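Storage at desk height: Faith Koech on the small-office refit at Skerkthorpe

Faith Koech fits out workrooms for a living, and she begins with the floor plan and a tape measure. The Skerkthorpe rooms took her from March to 30th June. The brief covered 12 desks, one brick wall that could not be drilled and a budget that ruled out built-in cabinets.

"People ask for more drawers," she says. "I ask them what they put down in the last hour. Those are the items that need a place on top of the desk."

Her standard answer is an open wooden organizer, set straight ahead of the chair. She prefers a model with one tall compartment and a group of smaller cubbies beside it. The tall side takes folders and notebooks upright. The cubbies take whatever is left, and she does not label them.

"Labels go out of date in a week. If the compartment is open, you can see what is in it. If it has a door, things get lost behind the door."

Dark wood was chosen over white for contrast. On a white desk, Koech says, a white organizer tends to get bumped. The pieces came from Kombo, a supplier she has used on two earlier jobs, and each arrived 35 days after the order was placed.

Cutting tools are the one item she is strict about. A utility knife may stay on the desk during work, with the blade drawn in, and goes into the tall compartment at the end of the day. "Bright handles only. Yellow is good. I do not buy gray ones."

The brick wall was handled with freestanding shelving. Koech keeps the shelves at the back of the desk for display and moves working supplies off them completely. Her reasoning is reach: anything past 39 inches gets used less than once a day. Artificial flowers are allowed, and so are small framed prints.

"I was against the flowers at first," she says. "They collect dust. But they do not need water, and water near a power strip is a problem I would prefer to avoid."

Power is where she sees the work as unfinished. The desks have round cable holes, and the plan called for every cable to run through them to a tray - the trays were cut from the order when the total passed $1,519.
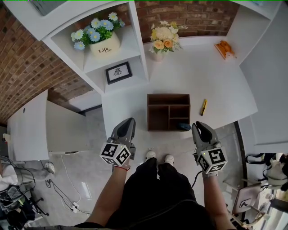
"The trays go in with the next order," Koech says. "Until then the strips stay on the floor, and I check the plugs when I visit."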